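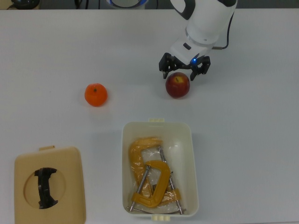

One Bin at a Time: the March tidy-up at Drindale

I love a clear table. I don't have one very often, but I love one. So when Kenji Crenshaw and I finally set aside an afternoon to go through the loose stuff at Drindale, I was the annoying person who wanted every single thing to have a bin and every bin to have a lid. Kenji was the annoying person who wanted a snack first (we had the snack first).

We own 17 bins now. They came in a big stack from Rahimi, the housewares place out past the bridge, and I've been in a very good mood about them ever since. They're the pale kind with rounded corners, plain enough that they look fine sitting out on a white table and you don't feel like you have to hide them in a closet. Before that it was shoeboxes, a dented cookie tin, and one drawer that had to be opened with a ruler.

Hand tools were first on my list. The C-clamps are yellow, which I'm grateful for every time I go hunting for them, and they are a real pain to store. The frames nest together okay, but those long threaded rods stick out in whatever direction they like. I tried laying them head to tail and gave up. Crossed over each other in the bottom of a bin is good enough, and one of them is still in its clear plastic bag. Kenji thinks the bag should come off. I think the bag can stay on till somebody needs the clamp!

If you're doing this at home, a few things I'd pass along. Put the heavy stuff in first and leave the rods pointing at the corners, where you get a little more length. Wind the screws in as far as they'll go. And don't buy the shallow bins, even if they're on sale – I did that two years ago and the lids have never once closed over a clamp.

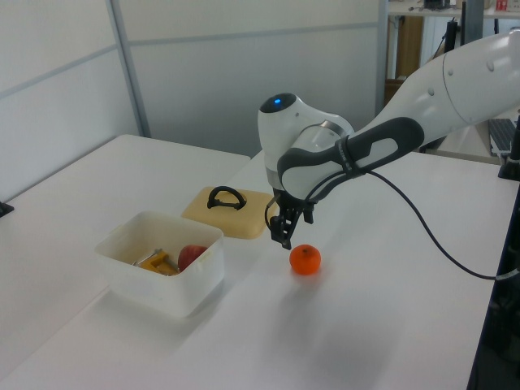
Words and pictures: Imani Marchetti
Filed under: Drindale, storage, small victories

Okay, the fruit. An apple and a mandarin have been part of the table for as long as we've been at this, and yes, the apple has gone in the same bin as the hardware. I know! My mother would have something to say. I have a soft spot for the look of it, though, the red up against that see-through white wall with the yellow next to it, and then the mandarin out on the tabletop by itself with its tiny dark stem spot. A bare white table makes any orange thing look like it was painted there.

For the record, fruit you plan on eating should not ride around with clamps. They're heavy, and an apple bruises if you so much as look at it wrong. Mandarins hold up a bit better, but the skin picks up whatever smell is nearby, and machine oil is not a flavor I'd recommend. We have a fruit bowl. It's on the windowsill, and it had three lemons and somebody's keys in it when I last looked.

The tables, while I'm here: two white ones pushed together, so there's a seam. I used to try to cover it with a runner. Now I use it as a divider, sorted on one side and not sorted on the other, and it works great until Kenji leans over and puts his coffee down on the wrong half. Together they cost us less than the one long table I had my heart set on, which was 400 dollars before delivery and wouldn't have made it up the stairs anyway.

Wiping them down takes a minute. Warm water, a drop of dish soap, a dry cloth after. I was using the Flurker spray for a while and it smelled nice, but it left streaks that showed up at every angle once the lights were on.

Lids are where most of the fuss goes. My rule is that a lid stays flat on the table next to its own bin while you're working, never underneath and never on the floor. I broke that rule on the very first bin and spent a silly amount of time trying lids on things like a shoe clerk. If you have a label maker, put the same number on the lid and on the box. I bought a roll of 1000 little round stickers for it and I expect to be leaving them to my grandchildren.
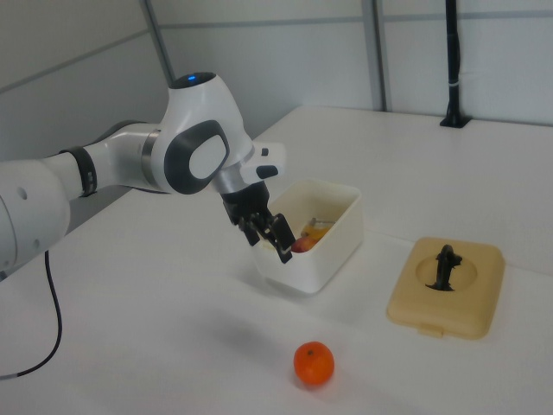 Apple in the bottom of the bin, lid off to the right with a little black thing standing on it.

I'm fond of a deep box. You can drop an apple in and it sits right down at the bottom with plenty of wall above it, and stacking doesn't squash anything. The downside is that small silver bits get lost in the corners, so every now and then I tip the whole thing out and start over.

Still to do: the tape, the extension cords, and the bin Kenji labeled "Imatent, misc," which rattles. More pictures when we get to those.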